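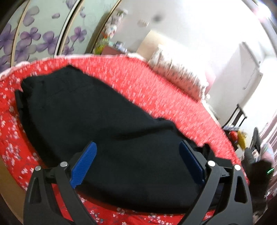 Mahnaz Taheri는 검은 옷은 침대 위에서 개지 않는 것이 좋겠다고, 앞뒤를 알려면 결국 손으로 옷깃을 만져 보아야 하니 시간이 두 배로 든다고 우리의 초고에 의견을 적어 주었다. 이 의견은 4.2절의 처음 원고에는 없던 문제를 가리키고 있다. 우리는 개는 장소와 옷의 종류를 따로 분석하였고, 옷의 색과 밑에 있는 천의 색이 어떤 관계인지는 거의 다루지 않았다. 따라서 이 절에서는 자료를 다시 읽으면서 그 관계를 정리하고자 한다.

6/1/19
Parisa Yazdani, Esmaeil Khosravi, Aldana Saavedra

4.3 침대를 작업면으로 쓰는 경우: 바탕천과 옷의 구별

본 연구에 참여한 가구는 Gutbridge 지역의 56가구이며, 기록된 옷은 모두 1098점이다. 이 가운데 침대 위에서 갠 옷이 가장 많았고, 그 다음이 거실 바닥, 소파, 식탁의 순서였다. 비교를 위하여 일부 가구에는 Dimolwood 접이식 작업대를 빌려 주었으나, 작업대를 받은 가구에서도 침대를 계속 사용하는 사람이 적지 않았다. 면담에서 나온 이유는 단순하다. 침대는 넓고, 이미 펴져 있고, 다 갠 옷을 옆에 쌓아 둘 수 있다. 한 참여자는 작업대를 펴는 일이 옷을 개는 일보다 귀찮다고 대답하였다.

그러나 침대는 평평한 면이라고 말하기 어렵다. 이불이나 침대 덮개 밑에 솜이 있으면 손으로 누른 자리가 들어가고, 옷의 주름과 덮개의 주름이 겹쳐서 함께 움직인다. 덮개가 미끄러운 천이면 옷을 당길 때 덮개도 같이 따라온다. 우리는 작업대의 높이를 약 900 mm로 맞추었지만 침대의 높이는 가구마다 달랐고, 참여자의 허리 자세도 그에 따라 달랐다. 자세에 관한 결과는 5장에서 따로 보고하므로 여기에서는 생략한다.

그림 4는 붉은 꽃무늬 침대 덮개 위에 펼쳐진 검은 옷이다. 덮개와 옷의 색이 크게 다르기 때문에 옷의 바깥 윤곽은 쉽게 읽을 수 있다. 위쪽 모서리가 뾰족하게 올라간 것과 아래쪽 가장자리가 넓은 곡선을 이루는 것은 멀리서도 구별된다. 이에 비하여 옷의 안쪽은 읽기가 어렵다. 왼쪽에는 검은 천의 좁은 띠가 본래의 층과 겹쳐 밖으로 나와 있는데, 그것이 같은 옷의 어느 부분인지 윤곽만으로는 판단할 수 없다. 가운데를 지나는 접힌 자리도 천이 솟아 있고 어두운 골이 생겼기 때문에 알 수 있을 뿐이며, 색의 차이는 거의 도움이 되지 않는다.

우리는 이 두 가지를 각각 '바깥 경계'와 '안쪽 경계'라고 부르기로 한다. 바깥 경계는 옷과 바탕천 사이의 경계이고, 안쪽 경계는 옷의 한 층과 다른 층 사이의 경계이다. 꽃무늬 덮개는 흰 옷이나 무늬가 있는 옷에 대해서는 바깥 경계를 흐리게 만들 수 있다. 작은 꽃과 가는 가지가 많은 덮개 위에 비슷한 무늬의 블라우스를 놓은 기록에서는, 참여자가 소매 하나를 몸판 밑에 둔 채로 개고 나서 다시 편 일이 있었다. 검은 옷에서는 반대의 현상이 나타났다. 바깥 경계를 잘못 잡은 기록은 적었고, 안쪽 경계 때문에 손이 멈춘 기록이 많았다.

검은색으로 분류된 옷은 70점이었다. 분류는 두 사람이 따로 하였고, 의견이 다를 때에는 Shirin Mazandarani가 최종적으로 결정하였다. 짙은 남색과 짙은 회색은 제외하였다. 다만 여러 번 빨아서 색이 빠진 검은 옷은 어느 쪽에 넣어야 할지 애매하였으며, 이 점은 분류의 약점으로 남아 있다. 특히 무릎이나 팔꿈치 부분만 회색으로 변한 옷은 안쪽 경계가 오히려 더 잘 보였다. 이러한 옷을 검은 옷에 포함시킨 것이 옳았는지에 대해서는 저자들 사이에서도 의견이 일치하지 않는다.

검은 옷을 다룰 때 참여자들이 보인 행동은 대체로 다음과 같이 진행되었다. 먼저 옷을 대강 펼쳐 놓고 윤곽을 본다. 다음에 솔기나 단추가 있는 곳을 손끝으로 찾는다. 찾지 못하면 옷을 한 번 들어서 턴 후에 다시 내려놓는다. 숙련된 참여자는 두 번째 단계를 거의 생략하였고, 옷을 내려놓기 전에 어깨 부분을 이미 잡고 있었다. 이 경우에는 바탕천의 색이 무엇이든 차이가 작았다. 다시 말하면, 바탕천의 영향은 옷을 일단 침대에 펼쳐 놓고 시작하는 사람에게서 주로 나타난다.

빛의 방향도 고려할 필요가 있다. 천장의 등만 켠 방에서는 낮은 주름의 그림자가 약하였고, 창문이 옆에 있는 방에서는 같은 정도의 주름도 뚜렷하였다. 처음 계획에서는 조도를 모든 방에서 측정하려고 하였으나, 8월에 방문한 가구에서는 더위 때문에 커튼을 닫은 곳이 많아서 다른 시기의 값과 직접 비교할 수 없었다. 그러므로 조도는 통계 모형에 넣지 않고 관찰 메모로만 사용하였다.

침대 덮개의 종류에 대해서도 설명을 덧붙인다. 우리는 덮개를 단색, 줄무늬, 작은 무늬, 큰 무늬로 나누었다. 그림 4의 덮개는 작은 무늬에 해당한다. 가장자리의 장식은 분류에 쓰지 않았는데, 흰 테두리가 있는 덮개에서는 흰 양말이나 속옷이 가장자리 근처에 놓였을 때 빠뜨리는 일이 두 가구에서 관찰되었다. 사례가 적어서 일반적인 경향이라고 말할 수는 없다.

Taheri의 의견으로 돌아가면, 검은 옷을 침대에서 개지 말라는 권고는 현재의 자료만으로는 지지하기 어렵다. 작업대 위에서도 안쪽 경계의 어려움은 그대로 있었고, 줄어든 것은 바탕면이 움직이는 문제였다. 손으로 옷깃을 확인하는 데에 시간이 더 든다는 관찰에는 우리도 동의한다. 그러나 그 시간이 두 배에 이른 경우는 후드가 달린 옷과 안감이 있는 옷에 한정되었으며, 얇은 티셔츠에서는 차이가 분명하지 않았다. 안감이 있는 옷은 가구마다 수가 매우 달랐으므로 표 6에서는 이를 별도의 행으로 제시하였다.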